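Event Planning Basics, Unit 4: Running a consumer expo floor
Handout, Sep 3, 2021

Okay, so last time we got as far as picking the hall, and a bunch of you asked me afterward how the floor itself gets laid out. That's this unit. I'm going to lean on the Pomow outdoor and cycling show a lot, partly because I worked on it for years and partly because I still have all the paperwork (my closet is a disaster).

4.1 Booths and aisles

Pomow sold 141 booths the year I took over the floor plan, and I thought my only job was to squeeze in more. Wrong! The first thing you draw is the aisles. People at a bike show push bikes, they carry helmets, they stop dead in the middle to look at a price tag. Whatever aisle width the fire marshal asks for is your minimum, and for a show like this I'd go wider on the main run from the front door.

Put your big names deep in the hall. Fondier, who made racks and trailers, wanted the spot right inside the entrance every single year, and the one time we gave in, the line for their giveaway backed up into the lobby and ticket scanning stopped for a good while. After that they went in the back left corner and did just fine, and the small booths along the way got foot traffic they'd never had before.

4.2 The opening

Ribbon cuttings are short. Speeches are long. Write down who speaks, in what order, and give each person a time in writing before the day (three minutes is plenty, they will take six). Have your host hold the microphone between speakers and take it back each time. I also like to let exhibitors do a quick sound check before the doors open, so you don't get somebody's speaker stack going off in the middle of the welcome.

Chairs: we set out 200 and had people standing. The next year we set out 300 and it looked empty in the pictures. Go with the lower number. A few folks standing at the back looks great.

4.3 Test rides and demos

If there's a test track, it needs its own check-in table, its own waiver form, and its own helmets. Don't share staff with the front desk. Kabbaj, the rental company we used for barriers, would deliver the night before, and I'd walk the whole loop myself that evening looking for cable ramps and loose tape.

Demos inside the hall are a different animal. Ask every exhibitor these things on the booking form:

Do you need power, and how much?
Will anything move, spin, or make noise?
Do you need a table, and how deep?
Who is staying with the demo over lunch? 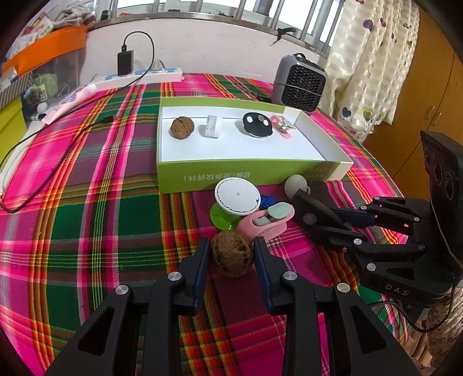
The lunch one gets left blank more than all the others put together, so call them. I mean it, pick up the phone. Email replies in show week are hopeless.

4.4 Move-out

Everybody plans move-in and forgets move-out. At Bultimard Hall we had one loading door, and at closing time every van in the county wanted it. We ended up handing out numbered cards, back rows first, and charging a $100 fee for packing up early. I felt mean about the fee for maybe a day. Put it in the contract in January when you send the first packet, and then remind people again on the last morning.

For next class: bring a sketch of a floor plan for a hall of your choice, with the aisles drawn first and the test track marked. Pencil is fine. Read Unit 5 up to the part on badge printing, and skip the insurance section for now, we'll do that one together.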